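Kimaro fingertip pair, matte black, for the Kevov hand-held gripper

I've been running these on my own gripper since June, and they're the part I get the most mail about, so this page is mostly the fitting notes I keep sending people.

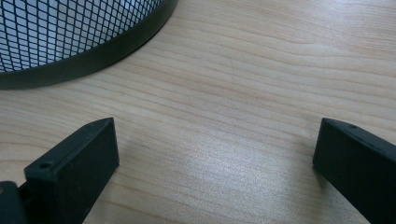
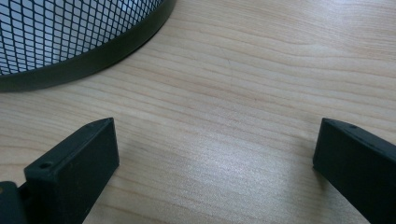 Ourania Andreadis

They come as a left and a right, blunt and squared off at the tip, and each one has a small hole near the end. Please don't mix up the two! I did it on my first set and spent an evening blaming the calibration.

To swap them, open the gripper all the way, back out the old screws and slide the new tips on loosely. Close the jaws until the flat inner faces meet, then tighten a little on each side in turn. I check mine every 100 cycles with a strip of paper (if it slips out at one end, loosen and start over). Wipe the faces with a dry cloth, no solvent.

Part 306 is the pair, part 116 is the screw pack, and Stavbridge ships both. The pair is $40. Marjan Moradi handles returns and is very patient with people who ordered two lefts.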